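Diary of the Stores Office, Mota Building
19 February 2025

The morning was given over to the small electrical goods returned from the reading rooms. Inês Mendes had asked that they be sorted before the end of the week, and the long table in Room 2 was made ready for the purpose. The register stood at 582 lines at the start of the day, of which 371 had been checked and signed.

It was agreed at the outset that earbuds and their charging cases should be dealt with separately. The two have been stored together in the past, and the office has more than once issued a case with nothing in it. Cases are now to go into the yellow ribbed bin and the earbuds into the two-coloured tray, with its teal section at the back and its red section at the front. The tray is shallow, but its low walls keep small items from rolling on to the floor, where the grey tiles do nothing to help one find them. 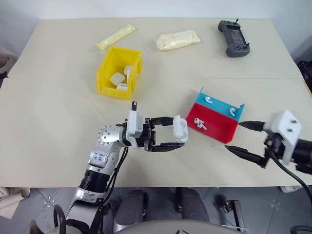 Progress was slower than the timetable allowed. Each earbud has to be looked at for its left or right mark, wiped, and entered in the register before it is matched to a case. The marks are very small and the light by the wall is poor in the early part of the day. I have requested a desk lamp from Jonell, who supply the other offices on this floor, and expect a reply by the beginning of March.

The matter of wrapped goods was also raised. Items still in their plastic are to remain unopened and be kept to the far side of the table until the delivery notes from Vatov have been found. Two of the notes were in the wrong folder. The remainder have not been traced, and I have written to Vatov for copies. Handheld controllers are not part of this exercise and will be entered on the equipment list under their own heading.

Inês Mendes called in shortly before noon and went through the register. She asked that the column headed 'Condition' be filled in with full words, as the abbreviations used last year could not be read by the auditors from Feseck. I have corrected the first 4 pages accordingly. She was also of the view that the table should be cleared each evening – a reasonable request, though it will add to the work while matching is under way.

In the afternoon I drafted new labels for the shelves and took the old ones down. The glue has left marks on two of the shelf edges, and warm water made no difference to them.

To be carried forward: a reply to Jonell on the lamp, copies of the Vatov notes, and a lid for the yellow bin, if one can be had in the right size.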